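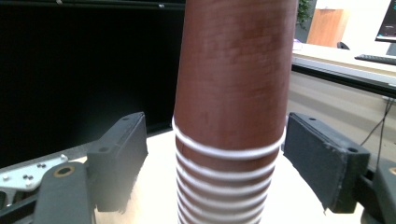 Item 4, finger pads open either side of the cup stack.

Randico shared workshop – bench build checks
Hand-held gripper, second build
To be filled in before the tool is used for a session. Comments are the checker's own.

1. Pads fitted and square to each other
PASS. Scuffing on the front face of the right pad. The Vilum build notes call this "normal wear". They say that about most things.

2. Pad screws tight
FAIL, then PASS. Two took a quarter turn. Thread lock was supposed to go on in June and I see no sign of it.

3. Bushings seated, no side play
PASS, just. Slight wobble on the left arm when pushed by hand. Check again in 10 sessions, sooner if it starts to click.

4. Pads open clear of a nested stack of paper cups
PASS. Space between each pad and the stack. Opening is the easy half, so I would not read much into this one.

5. Lifts one cup off the stack without crushing the rim
NOT PASSED. 29 tries, 8 clean lifts. The Tatlı write-up promises better with the same pads, but doesn't say which cups were used. Paper rims grip each other more than you would think.

6. Bracket and plate fixings
PASS. All present, none loose. Whether we need that many is another matter.

7. Cables clear of the moving parts
ADVISORY. Tie back anything hanging near the bench before starting. A strip of tape is not a cable clip.

8. Weight in the hand
272 g on the kitchen scales, without cable. Fine for ten minutes. I doubt anyone will say so after an hour.

9. Pinch points marked
FAIL. No marking at all. Yellow tape is in the second drawer.

Result: may be used with cups and other light items. Not signed off for glass, whatever the Loltari plan says. Items 5 and 9 to be looked at again on Thursday.

Last updated: June
Contact the workshop desk | © Randico | Back to top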